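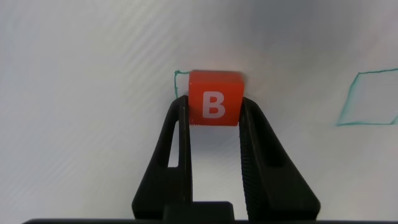
Red block, white letter B.

Modular FAQ: ordering, power, patching, repairs
Updated Dec 6, 2025

14 shares | 2 comments

These are the questions we get most by email. Read through before you write, it's quicker for everyone. Answers by Uriel Gallardo unless the shop changed something and forgot to tell me.

Do I need a case first?
Yes. Case and power first, modules second. Modules can't run on the bench without a supply and we won't help you rig one up from a wall adapter. If you're starting from zero, get the small Harnodar case. It holds a voice, a modulation source and a mixer with a bit of room left. You'll fill it. Everyone does.

How do I know if my power supply is big enough?
Add up the current draw of every module, each rail separately. Leave headroom. The draw is printed in each manual and on each product page. If the total is close to the limit on any one rail, move something to another case. Symptoms of an overloaded supply: tuning drift when you add a module, LEDs dimming, a Dursun that won't boot.

Which way does the ribbon cable go?
Red stripe to the side marked on the board. Usually that's the bottom but not always, so look at the board. Power off, cable in, look again, power on. The Plurkar has a keyed header and can't be reversed at the module end. The bus board end still can. Reversed cables are not covered by warranty, sorry.

What's the difference between Plurkar and Wukeo?
Plurkar is an oscillator. Wukeo is a filter. People mix them up because the panels look alike and the names come up together in every video. You can make Wukeo self-oscillate and play it as a sine voice, it tracks ok over the middle octaves, but it isn't a replacement for an oscillator.

Can I use modules from other makers with yours?
Same format, same bus power, yes. Levels are mostly compatible. Some older gear puts out hotter gates than we expect, all our inputs are protected so you won't hurt anything on our side. Can't speak for theirs.

Can I patch an output into another output?
By accident, sure, nothing will blow up. On purpose, use a mixer. Passive mults split signals, they don't combine them.

My Plurkar is out of tune.
Let it warm up. Leave the case on for a while before you tune. Then run the calibration from the manual, and have a tuner you trust. If you calibrated cold, do it again warm. If it still doesn't track after that, email us.

How many presets does the Dursun store?
200. Firmware before the July release lost presets if you pulled power during a save, so please update. Hold both buttons while powering up, copy the file over USB, wait for the lights to stop. Don't unplug it becuase it looks stuck. It's slow.

Is there a kit version of anything?
Wukeo only. Through-hole, no surface mount. You need an iron, cutters, a meter and a free evening. Kits are not returnable once the parts bag is open.

Serial numbers: what do they tell you?
Wukeo units up to 1,004 have the old input jacks, which get scratchy. We swap them free, you pay postage to us, we pay it back to you. Higher numbers have the new jacks. The number's on the rear of the board, not the panel.

How long is the warranty?
Two years from the date on your receipt, for the first owner. Bought it used? We still repair it, just not free. Send the serial number and a short description of the fault. "It's broken" doesn't help much. A recording does.

Do you ship abroad?
Yes. Import taxes are on you and we don't know what they'll be. We don't mark parcels as gifts. Please stop asking.

Can I change an order?
If it hasn't shipped. Email with the order number in the subject line. Don't message us on social, we miss those.

When is X back in stock?
When it's on the product page. Sign up for the stock alert there. No reservations, no waiting lists, no b-stock under the counter.

Do you do demos?
By appointment at the shop. Bring headphones. You're welcome to bring your own cables and a case too if you want to hear how a module sits with what you've got, just label your cables or they'll end up in our drawer.

Where are the manuals?
Downloads page, under each module. Printed copies only come with kits now. If there's a mistake in one tell Uriel, he'll fix teh PDF.

2 comments

Contact | Repairs | Downloads | © Harnodar | Back to top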